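# Second arm cell going in at our refurb bench: what happens to bench hours and who owns stoppages?

Posted in Workplace Automation > Small shops

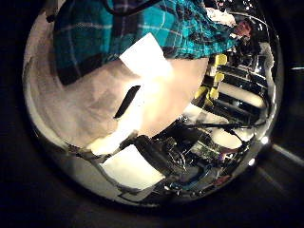

**Does putting a robot cell on a bench mean fewer people on the shift?**

At most small sites the headcount stays the same for the first year and the job content changes. Handling time drops, while setup, clearing stoppages and checking parts take up the hours that were freed.

---

**Details from the original poster**

I run the day shift at a refurb shop. We strip, test and rebuild control units for packaging lines. Last year management put in one arm cell from Dallent for unloading the test fixtures. A second one is planned for September, on the connector station, tied into the same scheduling software (Grikmont, if that matters).

Current state:

- 1126 units through the bench last month, one cell plus manual stations
- Target after the second cell is 1921 a month, same crew
- Cell one stops several times a shift, mostly on grip faults and cable snags
- No written rule on who clears a stop. In practice it is whoever is nearest

The crew is not against it. The complaints I get are specific. People working next to the cell lose their place in a rebuild every time they get up to reset it. Their own unit count goes down, and the count is still on the board by the door. Two of them have asked for the cell to have an owner. Management's position is that the cell is self-running and an owner defeats the purpose.

Questions:

1. Is a named operator per cell normal at this size?
2. How do you count output for a person who shares a bench with a cell?
3. What training did you give, and was it on paid time?

---

**Answer 1** (accepted)

We have three cells at Kemunham doing similar work, board-level rebuilds with a lot of loose cable. Taking your questions in order.

**Named operator.** Yes for us, one per shift, covering all three cells. One per cell would be too much at your volume. The operator does no rebuild work during that block. We tried it as a side duty first and had the same trouble you describe. Reset time itself was short, under two minutes in most cases. The loss was in picking the rebuild back up, and in errors after it. Missed connectors were the usual one.

We rotate every four hours. A full shift of watching cells is dull, and attention falls off well before the end. People who don't want the role can opt out, and so far that has not left a gap.

**Counting output.** Take individual counts down before the second cell goes live. Count the bench as a whole, cells included. If payroll or reviews depend on individual numbers, get that changed in writing first. Ours did, and it took longer to sort out than the installation. Until it was done, the best rebuilders avoided the stations near the cells and the newest people ended up there.

**Training.** Two days, paid, on shift, with cover brought in. Contents:

- Safe stop, lockout and restart
- Reading the fault log, and which faults an operator may clear
- Re-teaching a pick point after a fixture moves
- Cable routing on the part and on the arm
- When to stop and call maintenance

The fourth item cut our stops more than the rest. Cables that lie across the work area need a fixed path and a clip, and the person who loads the fixture has to know where that path is. The supplier will not teach this. Your own crew will work it out in a week if you let them write it down.

On the target: we planned for a jump close to yours and got almost 800 extra units a month by the end of the second quarter, with the third cell already running. Your plan asks for 795 out of one cell. I would ask what stop rate that number assumes. If the answer is zero, the figure is a machine rating and should not be used for staffing.

Last point. Log every stop from now until September with the time, the fault and who cleared it. You need that baseline to argue for the operator role.

*Comment from original poster:* Useful, thanks. Individual counts do feed the yearly review here. I had not connected that to who sits where, but it fits. Starting the log on Saturday's half shift.

---

**Answer 2**

Depends on the arm. We had an Iturra and it needed someone next to it all day. Switched the gripper fingers to softer pads and it was better after that. Check your air pressure too if it is pneumatic.

*Comment:* The question was about staffing, but the pads are worth a look for the grip faults.

---

**Answer 3**

Maintenance side here. Whatever you decide about an operator, write down where that role ends. At my last site operators were told to "keep it running", so they cleared faults that should have come to us. One kept restarting on a drive overload until the gearbox was scrap. He had 100 resets in the log for that week and there was no limit on the screen.

We now allow three resets on the same fault code, then the cell stays down and a ticket opens on its own. Production complained for a month. The same rule should go in your Grikmont setup if it can read the fault codes. Ask whoever configured it.

Also leave room behind the cell. Ours was pushed against a wall to save floor space, and a cable change takes two people and most of a morning.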